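2026-04-11

# House rules for a robot arm on the kitchen counter

I keep a list of rules for working with a robot arm in a kitchen. It started as a half page for myself, and then colleagues at Pradine asked for a copy, and one of them sent it to a customer, and now I receive questions about a text which I never wrote properly. So I write it properly now. It is still in version 3, and I expect that version 4 will come before the end of the year.

First, what the list is for. The safety of the machine is covered by the manual and by the standards for industrial and collaborative robots, and I will not repeat them. You should read them, also the boring parts. My list begins where those documents stop. No standard tells you how far the mug should stand from the snack bars, or who is allowed to move the jar between two attempts. These small things cost us most of our lost hours in November.

## Before the arm moves

**Write down what stands on the counter.** In our kitchen work we leave the normal household things where they are, because a customer will not clear a shelf for us. But the person who starts the session must know which things are part of the task and which are only neighbors. We write two short columns on paper. The paper stays with the session.

**Glass stays at the wall.** If a glass object is only a neighbor, it goes to the back. I made an exception once for a jar, and I don't want to talk about the dishwasher filter after that.

**Check the cables with the arm at its farthest pose.** People check them in the home position, where everything looks fine. Move the arm slowly to the farthest point of the task, then look at every loop. A cable that hangs must not touch the object, and it must not become tight.

**Agree who has the stop button.** One person, by name, and this person does no other job. If they want to drink coffee, the session makes a pause.

## The object and the container

Packaged food is a good teacher. A wrapper is soft at the ends and harder in the middle, it shines under the lamp, and it moves when you touch it a little. Our older rules were written for wooden blocks, and the blocks forgave us many bad habits. When we changed to snack bars I had to rewrite this whole section.

The current rules are these:

- Grip in the middle of the bar, across the short side. The ends are only air and foil.
- The fingers open before they go down to the counter height. Opening them late pushes the neighboring bar away.
- A wrapper with a tear is taken out, even if the tear is small. Netora, who did our first tests, kept the torn ones, and their results could not be compared with ours.
- The container is part of the task. If you move it between attempts, you write it in the log.
- Do not press a bar against the counter to "help" the grip. If the grip needs help, the height is wrong.
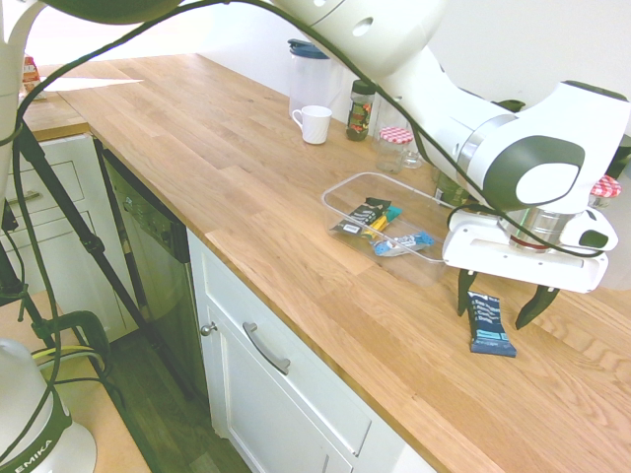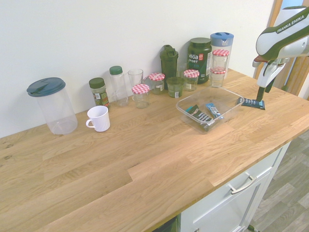
*Snack bars and a clear container on the oak counter, with the jars left in their usual company at the back.*

The last rule is the one that people discuss with me. They say that a small contact with the counter is normal, and for a soft object they are right. A human hand does it also. My answer is that I want to see the contact in the plan. If the program says "touch the surface, then close", I have no problem. If it only happens, then some other day it will happen with more force, on a surface that is not so patient.

## During the session

Hands stay away from the counter while the arm is enabled. I write "enabled" and I mean it – a robot which is standing still can be only waiting for the next command. New people learn this fast, and experienced people forget it, me included. At Sunis they put a strip of tape on the floor, and you stay behind it until the arm is disabled. I was a little arrogant about the tape when I saw it, but we have one now too.

We limit a session to 29 attempts. The number has no science behind it. It is what fitted on one side of our old log sheet, and by luck it is also where my attention becomes bad. For a report we want 100 attempts under the same rules, so this means 4 sessions, and the last one is short.

A failed attempt is logged in the same minute, with plain words. "Slipped from left finger" is good. "Bad grasp" is not good, you will not understand it next week. Please also do not delete an attempt just because the start position was strange. Mark it and keep it.

## After

Arm to the home position, disable, then clean. The counter is for food when we are finished, so we wipe it and we wipe the fingers also. The bars which we used go in a marked box and are not eaten. I had to write this rule in capital letters on the box itself.

The log is read by a second person on the same day. Sethi asked us for this during a common project, and at first I thought it was only bureaucracy. Then the second reader found that I had written two sessions with the wrong speed setting, and I stopped complaining.

## Open points

I am not satisfied with the rule about lighting. At present it says "the same as last time", and this is weak in a room where daylight comes in. I am also not sure what to do with crumpled wrappers that have no tear. For now they stay in, with a note. If your team has a written rule for one of these points, please send it to me, also if it is only one sentence. I will put it in version 4 with your name, or without it if you prefer.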